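Rehydrating old flake without mould

tmengal
I have 200 g of Zerkham flake that was left in a paper wrap and has gone brittle. It snaps when folded. I want it back to a smokeable state and then into long-term storage. Is distilled water and a sealed jar still the accepted method, or do people use humidity packs for this?

ghauri_pipes
Packs are too slow for leaf that dry. Spread it in a glass bowl, cover with a damp cloth that does not touch the tobacco, and check it every hour. Stop when it folds without cracking. Then jar it.

Sadia Baloch
Disagree with the bowl. The outer slices take up water long before the middle of the stack does, and you end up jarring a mix. I use a pack in a closed jar, turn the contents daily and accept the wait. My hygrometer read 76 per cent in a jar done by the bowl method and I lost that one to mould. The same blend done with packs has been clean for six months.

ghauri_pipes
76 is an overshoot. That is operator error and says nothing about the bowl. Separate the slices first and the uptake is even enough.

Sadia Baloch
Flake that snaps when folded cannot be separated without turning it into ribbon. He said it was brittle.

tmengal
It is. I tried two slices and got crumbs.

nosov_plug
Split the batch. Steam is another option, but it drives off the top note and I would not do it to anything with a casing. Whatever you choose, calibrate the hygrometer first with the salt test. The cheap Maledetti dial I had was badly out from new.

tmengal
Going with packs for the bulk and the bowl for the crumbs. Next question is where to keep the jars. There is no cellar here, only open shelves in a bright room.
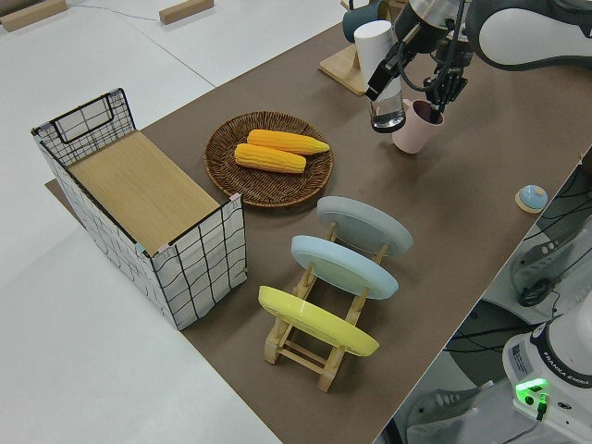 Sadia Baloch
Treat light and moisture as separate problems. The jar and its seal deal with moisture, and any opaque cover deals with light. Fabric storage baskets are adequate for the second job if something flat goes across the top, as with the grid-pattern one and its wooden board. Neither the fabric nor the board will hold humidity, so don't put loose leaf in one. Label the lids with the blend and the month, and leave them shut until the tobacco has had time to settle.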